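Drundar Table Cover, Woven – Set-up and Care
Section 4: Laying and first use

Last updated: February
Shares 152 | Comments 7

4.1 Clear the table and wipe it with a dry cloth. Crumbs left under the cover will show as raised points.

4.2 Unroll the cover with the woven face up. Start at one short end and work toward the other.

4.3 Align one long edge with the table, then smooth outward from the center with a flat hand. Do not pull on the corners.

NOTE – The standard cover is 1000 mm wide. After the first wash it may measure 984 mm. Allow for this before trimming.

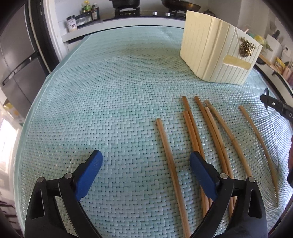

4.4 Wrinkles at the far end are normal on a newly laid cover and do not affect use. Leave the cover flat overnight with nothing heavy on it. Light items may stay in place during this time; sticks laid out lengthwise on the weave, as on the teal cover, will not mark it. If a wrinkle remains the next day, lift the nearest short end and repeat step 4.3.

4.5 Set out tableware. Place sticks and thin utensils flat on top of the strips. Do not push tips into the gaps between strips.

CAUTION – Do not place hot pans directly on the cover. Use a trivet.

CAUTION – Do not iron.

4.6 To clean, wipe along the strips with a damp cloth, then dry. For replacement covers, quote part 447.

Continue to Section 5: Storage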